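Bakery Skills, Level 2
Unit 6: Enriched Rolls – Crust, Colour and Handling
Course handout for the Eltach evening group

Read this before the Friday practical and bring it with you. The recipe sheet is separate. These notes cover what happens to the outside of the roll, from shaping through to the cooling rack and the counter.

6.1 What we mean by an enriched roll

A plain roll is flour, water, salt and yeast. An enriched roll has fat, sugar, milk or egg added, often all four. The dough is softer and slower to rise, and it browns at a lower oven temperature. Most of the faults we see in this unit come from people treating it like plain dough.

The class batch uses 1,000 g of strong white flour and 200 g of butter. Once milk, egg, sugar, yeast and salt have gone in, the total dough weight on the sheet is 1,740 g. Expect to lose a little of that on the bowl and the bench. If your dough comes out well under, check your milk first. It is the ingredient most often weighed wrongly, usually when the jug has not been zeroed.

The butter goes in last, in pieces, when the dough already stretches without tearing. Added at the start it coats the flour and you will be mixing for a long time.

6.2 Shaping and surface

The surface of the baked roll is decided at the shaping stage. A tight, even skin gives a smooth dome. A slack skin gives a lumpy one. Neither is wrong in itself. For burger-type rolls the Marnero order sheet asks for a smooth top. For breakfast rolls an uneven top is accepted, and many customers prefer it.

To tighten the skin, cup the piece under your hand on an unfloured bench and move it in small circles. Flour makes the piece slide, and you need it to grip slightly. Stop when the underside has closed. If the top starts to tear you have gone too far; leave the piece covered for ten minutes and it will relax enough to be rounded again.

Space the pieces on the tray so they do not join, unless you are making a batch that is meant to be pulled apart. Pulled sides stay pale and soft and go stale sooner.

6.3 Glazes

Whole egg, beaten with a pinch of salt: shiny, mid-brown. The salt thins the egg so it brushes out evenly. Strain it if there are strings of white left.

Yolk with a spoonful of milk: deeper colour, strong shine. Easy to overdo.

Milk only: soft brown, very little shine.

Butter brushed on after baking: soft crust, dull shine that fades as it sinks in.

Brush lightly, from the bottom of the roll up to the top. Glaze that runs down and collects at the base sticks the roll to the tray, and a piece of crust is then pulled away on lifting. Two thin coats are better than one heavy one. Put the first on after shaping and the second just before the oven.

6.4 Judging colour

Do not go by the timer alone. The Ahuja deck oven in the teaching bakery is hotter at the back left, so turn the trays once when the rolls have taken their first colour. Look at the shoulder of the roll as well as the crown. A roll with a dark crown and a white shoulder has had too much top heat and may well be doughy inside.

In your record book use these words, so that we all mean the same thing: pale yellow, amber, deep orange, chestnut. One roll can show several of them. Write down the lightest and the darkest you find, and where on the roll each one is.

Crust texture is recorded separately: smooth, lumpy, blistered, flaky. Again, note where.

6.5 Handling after baking

Move the rolls to a wire rack within a few minutes. Left on the tray they sweat underneath. Do not stack them while warm.

Hold a roll by its sides or support it from underneath. Pressing on the crown cracks the glaze – once the shine is broken it cannot be put back. The crust of an enriched roll is thin, and a squeeze that a crusty cob would stand will leave a dent.

For counter work we follow the Fesell labelling guide. Enriched rolls contain wheat, milk and egg, and all three must be shown. The batch code goes on the rack card. The code for the practice batch is 2804, and it should be copied into your record book before you leave.

6.6 For your record book

Make one roll with whole egg glaze and one with milk only, from the same dough and on the same tray. Record colour and texture for both, using the words in 6.4. Cut each one when it is cold and note the thickness of the crust at the crown and at the base. Say which you would put out for sale and give your grounds in two or three lines.

Then write a short note on any roll that stuck, tore or dented, and at what stage you think it happened. Half a page is enough. Hand in the book at the start of the next session. 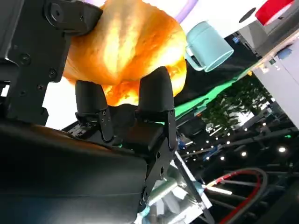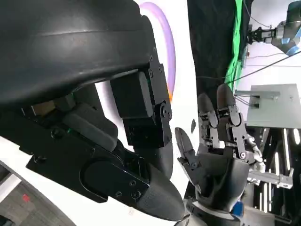 Fig. 6a, first picture: glossy, lumpy crust in deep orange, amber and pale yellow, with a flakier patch at the lower edge.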